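Spent my Wednesday on the two-arm gear cell again. The vendor deck for this thing says "self-maintaining." I have the grease under my nails to say otherwise. Thread, for anyone thinking of buying one.

1/ The job: pick small spur gears off a mat and put them on a carrier plate. One arm on each side. A person with a tray and decent light can do this while talking about baseball. Keep that in mind whenever somebody shows you a sped-up video.

2/ Our cell came through Stiltum, with Varghese fingers and the Pikeo teach software on top. Three companies, three support lines, and each of them is sure your trouble belongs to one of the other two.

3/ Start of shift is 43 minutes of checks before a single gear moves. The quick start card says 6. I'd love to meet whoever timed that, and I'd like to know if they had the guards on.

4/ Fingers first. Open both grippers all the way, look at the tips, run a thumbnail down the inner faces. Then close them empty and check that the tips meet. Ours had drifted on the left arm. The software was perfectly happy about it. Green light and everything.

5/ Pikeo has a "finger health" score. Ours has read good every day since January, including the day I put a finger on backwards to see what it would do.

6/ Next, wrist view on each arm. Grippers wide open, one gear out on the mat between the tips, the other arm over by the plate. If the gear isn't where the teach point thinks it is, you fix the point. Don't let anyone talk you into shimming the mat. We tried that for a month. 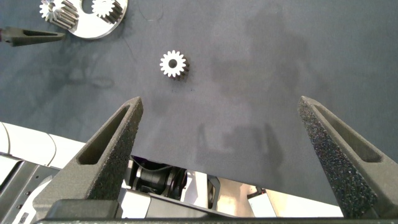
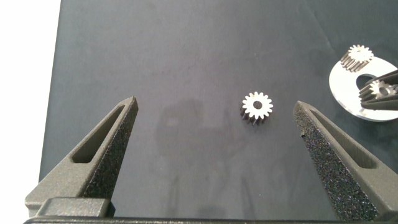

Both with the grippers open and a gear out in front, two more over at the plate side.

7/ Look at the mat while you're in there. Scuffs and smudges all over. I got told the vision "learns past" that. Maybe it does. I wipe it anyway, and my missed picks go down on the days I wipe it, and I haven't seen a chart from Stiltum that explains that.

8/ Reflections are the other one. Shiny gear, shiny teeth, light from overhead. Move one lamp and you're re-teaching half the points. I put tape marks on the floor under the lamp stand and that has done more for us than the last two software updates.

9/ Then the crossing check. Both arms can reach the plate, so you step them through at crawl speed and watch the fingertips go past each other. Keep your hand on the stop. The collision model is fine – until someone swaps a finger and forgets to tell it.

10/ Screws. Finger mounts get snugged every 200 cycles here. The manual says to inspect "periodically." Last week I logged 156 cycles before one of them let go a quarter turn, so I may have to shorten that.

11/ Someone will reply that Sitwood makes a better gripper. Could be. I've seen the Sitwood demo, with the one gear they always use. Send me a unit and a bag of my own gears and I'll tell you what I think after a month.

12/ Do I hate it? No. When it's set up right it's steady, and second shift likes it. I just want the setup time printed on the same page as the cycle time. They keep putting those in different PDFs.

13/ Left arm still needs its zero redone. The procedure is 9 steps and step 4 refers to a menu that got renamed. Back at it after lunch.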